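Section 3: Setting up shelf label holders

Read this before you open the bag of parts. The leaflet that ships with the Belthorpe label rail says the job takes "minutes" and needs no tools. We have fitted over 3,000 of these in two stores and we don't believe either claim. The steps below are the ones we use, written down by Teresa Mac Giolla for new staff and tidied up since.

What you need

- Clear label rails, one per shelf
- End clips
- A soft cloth and plain rubbing alcohol
- A steel rule and a pencil
- Printed label strips, already cut

Skip the "surface prep wipes" sold alongside the rails. We tried a box and could not tell the difference between them and the cloth.

3.1 Checking the rails

1. Lay the rails out on a clean, flat table before you go near a shelf. A light-colored table is best for spotting hairline cracks.

2. Look along each rail from one end. A slight bow is normal whatever the box says about "perfectly straight". If the middle lifts more than the thickness of a coin, put it aside for a short shelf.

3. Peel back a corner of the protective film, if there is any. Some batches have it and some don't, and the packing slip is no guide.
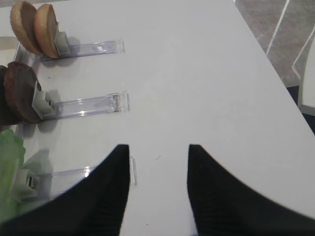

Fig. 3-1. Clear holders laid out at the side of a white table.

4. Test one label in one rail. If the strip binds halfway, the printer has been set to the old width. Fix that now. Do not trim strips by hand with scissors, however quick it looks.

Note: The supplier describes the plastic as scratch resistant. Treat it as if it scratches, and don't stack rails face to face.

3.2 Marking the shelf

1. Empty the front 8 inches of the shelf. You can leave stock at the back.

2. Wipe the front edge with alcohol and wait until it is fully dry. The leaflet says 20 seconds. In February, with the doors opening all day, it has been a good deal longer.

3. Measure in from the left upright and make a small pencil mark. Measure from the same upright on every shelf in the bay. If you switch sides partway down, the labels will wander and a customer will point it out to you.

4. Hold the rail up to the mark without sticking it. Step back and look at it from the aisle.

CAUTION: Don't use a bubble level on the rail. Most shop floors slope, and a level rail on a sloping shelf looks crooked. Follow the shelf edge.

3.3 Fitting the rail

1. Fit the end clips first. They are supposed to go on after the rail is mounted, and you are welcome to try it that way once.

2. Peel the backing from the left third only. Line up with your mark and press.

3. Peel the rest a little at a time, pressing with your thumb as you go. Pulling the whole backing off at once leads to the rail grabbing the shelf in the wrong place.

4. Go back over the full length and press for 30 seconds. Pressing harder for less time does not seem to work as well, though the supplier told us it would.

5. Leave the rail alone overnight before adding labels.
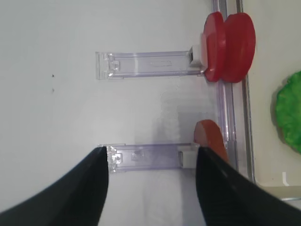

Fig. 3-2. Two clear plastic pieces side by side on the tabletop.

3.4 Loading the labels

1. Feed the strip from the right. It slides easier with the printed side slightly curved toward you.

2. Check the price against the shelf list, then check it against the till. These are different checks. The Bronus label software reports "all synced" when it has sent the file, and that tells you nothing about what the till did with it.

3. Close the end clip. It should click. A clip that closes silently will be on the floor by lunch.

3.5 Taking a rail off

1. Warm the rail with a hair dryer on low, working from one end.

2. Pull slowly, straight along the shelf. Twisting cracks the rail.

3. Rub the leftover glue off with alcohol. Throw the rail away. The box says "reusable", and so far we have reused none of them with any success.

Comments

Eamon Heffernan: Disagree on the clips. I fit them last and have never had a problem, but mine are the older Buckley type with the longer tongue.

Corinne Ruiz-Ortega: Does the hair dryer trick work on painted shelves? Ours came up with a strip of paint attached.

Jarrah McKinnon: @Corinne same thing happened to me. Low heat and a lot of patience. Test it on the bottom shelf.

Contact: Onach Store Fitting, manuals desk | Copyright Onach, all rights reserved | Back to top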